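Nurnton Street Repair Notes, 8/24/26

Quick one this time, sorry, I'm typing between phone calls.

Water first. The main on Nurnton gets replaced starting in October. Letter from the city came last week and if you rent you may not have gotten one, ask your landlord. They do the even side, then the odd side. Water off during work hours on your stretch only. You should get a door tag the day before. If you don't get a tag and your taps go dry, call the number on the letter, not me.

Fill a few jugs the night before. Bathtub works for flushing. When it comes back on, run the cold tap in the tub first till it's clear, then the others. Take the little screens off the faucets if you can, they catch all the grit. Don't run the dishwasher or do whites until it's clear. I lost two good shirts last time they did this, on Ruangrit Avenue.

Parking. No street parking on the side they're digging. Fanach Market is letting us use the back row of their lot, 30 spaces, overnight only, out by opening time. Put something on the dash with your house number. Please do not park by the loading door. Charoen Prasertsri set this up with them and he'd like to keep it friendly.

Trash stays on the same day but bring carts to the corner on the dig side. Trucks can't get thru. If you can't haul yours, leave a note with Amnuay Siriwan at 252 and somebody will come get it.

Old pipes. Several people asked if they should replace the line from the street to the house while everything's open. Depends. The city pays up to the meter, the rest is on you. House built before the sixties, worth finding out what you've got. Scratch the pipe where it comes in with a key. Shiny and soft and gray, could be lead, get it tested. Copper color, probably fine. A magnet sticks, it's galvanized steel and it's likely on its last legs anyway. Amnuay got three quotes and they were all over the place, she'll share them if you ask her. Get it in writing whether they fix the lawn after. Mine did not.

Basement people, check your shutoff valve NOW. Turn it gently, a quarter turn and back. If it won't move don't force it, that's how you get a flood and a plumber at emergency rates. I have seen it happen.

Other stuff:

Block sale money is in. $752 after we paid for the tables. Goes to the tree fund like we voted. Risard Nursery is holding the maples for us until the digging is done, no sense planting and then having a backhoe over them.

Tool shelf is missing the long ladder and the good post hole digger. If it's in your garage no hard feelings, just bring it back. Sign-out sheet is on the clipboard, please use teh clipboard.

39 households on the email list now. If your neighbor isn't getting this, forward it and have them write back with a name and house number.
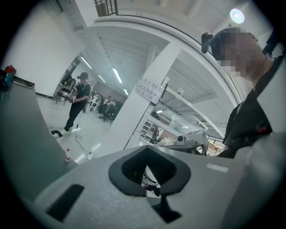 One more on the jugs, Charoen has a stack of clean empties on his porch, take what you need and bring them back when we're done. Lids are in the bag.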